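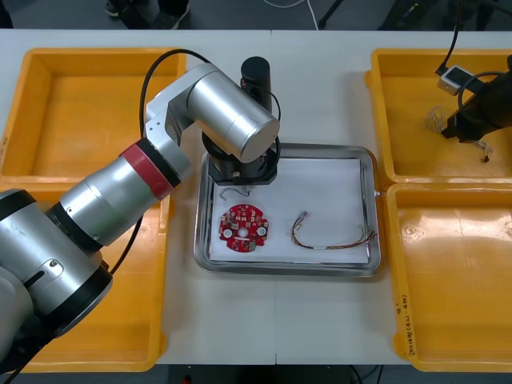

Página alterada pela última vez em 9 de março de 2025

O que é uma caminhada patrocinada?

Uma caminhada patrocinada é uma atividade em que um grupo de pessoas percorre a pé um trajeto marcado para juntar dinheiro para uma causa. A causa pode ser um hospital, um laboratório que estuda doenças ou uma associação que apoia famílias. Quem caminha chama-se participante. Quem promete dar dinheiro chama-se patrocinador. O patrocinador não precisa de caminhar.

O dinheiro que o patrocinador entrega chama-se donativo. Um donativo é dado sem receber nada em troca. Não é uma compra, e também não é um empréstimo, porque não é devolvido.

Como se calcula o donativo

Existem duas formas habituais. Na primeira, o patrocinador promete um valor fixo, por exemplo dez euros, se o participante terminar o percurso. Na segunda, promete um valor por cada quilómetro percorrido.

A caminhada da colina de Dredville tem sete quilómetros. Um patrocinador que prometa dois euros por quilómetro faz esta conta: 7 × 2 = 14. Entrega, portanto, catorze euros se o participante chegar ao fim. Se o participante parar ao quilómetro quatro, a conta é 4 × 2 = 8, e o donativo passa a ser de oito euros.

As promessas escrevem-se numa folha de patrocínio. Cada linha tem o nome do patrocinador, o valor prometido e um espaço para assinalar o pagamento. As folhas são preenchidas a caneta. O lápis não é aceite. 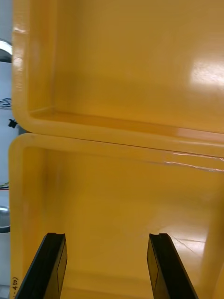

Uma criança pode ter mais do que um patrocinador?
Cada participante pode ter os patrocinadores que quiser, desde que cada um ocupe a sua própria linha na folha. Os valores de todas as linhas são somados no final.

O percurso

O cume da colina de Dredville fica a 658 metros de altitude. Altitude é a distância na vertical entre um lugar e o nível médio do mar. Não é o mesmo que a distância caminhada. O ponto de partida, na aldeia de Vandov, também tem altitude, e por isso os participantes sobem menos de 658 metros.

A diferença entre a altitude do cume e a da partida chama-se desnível. Quanto maior for o desnível para a mesma distância, mais inclinado é o caminho e mais energia gastam os músculos das pernas. Um participante bebe água em pequenas quantidades ao longo da subida, mesmo antes de sentir sede.

Ao longo do trajeto há postos de controlo. Em cada posto, um adulto carimba o cartão do participante. O cartão carimbado é a prova dos quilómetros feitos, e é por ele que se calculam os donativos do segundo tipo. No posto de Cosgrove há também água e uma caixa de primeiros socorros. 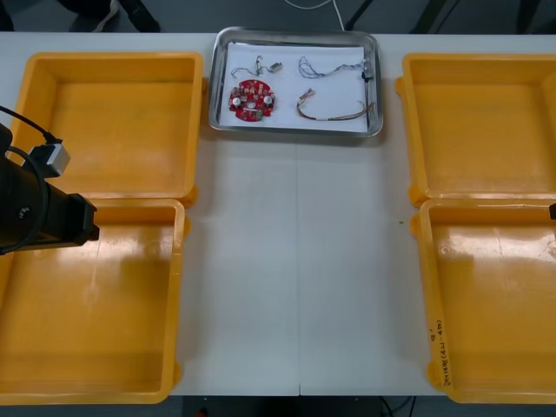
Para onde vai o dinheiro

Na última edição inscreveram-se 135 participantes. Depois da caminhada, cada um recolhe os donativos com a ajuda de um adulto e entrega-os, junto com a folha, à organização. A organização confere os valores linha a linha.

Uma parte pode servir para pagar despesas, como o seguro e os carimbos. Seguro é um contrato que cobre os custos se alguém se magoar. O valor que sobra depois de pagas as despesas chama-se receita líquida. No caso de Dredville, a receita líquida segue para a Associação Dotska, que aloja famílias de crianças internadas longe de casa. 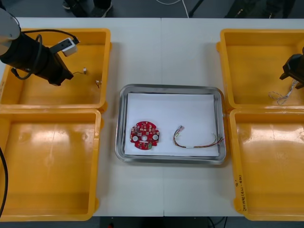 A associação publica as contas em dezembro. Nesse documento há duas colunas: à esquerda o dinheiro que entrou e à direita o dinheiro que saiu. Qualquer pessoa pode pedir para as ler, incluindo quem participou na caminhada.

Palavras deste texto

Donativo: dinheiro ou bens dados sem nada em troca.
Desnível: diferença de altitude entre dois pontos.
Receita líquida: o que resta depois de pagas as despesas.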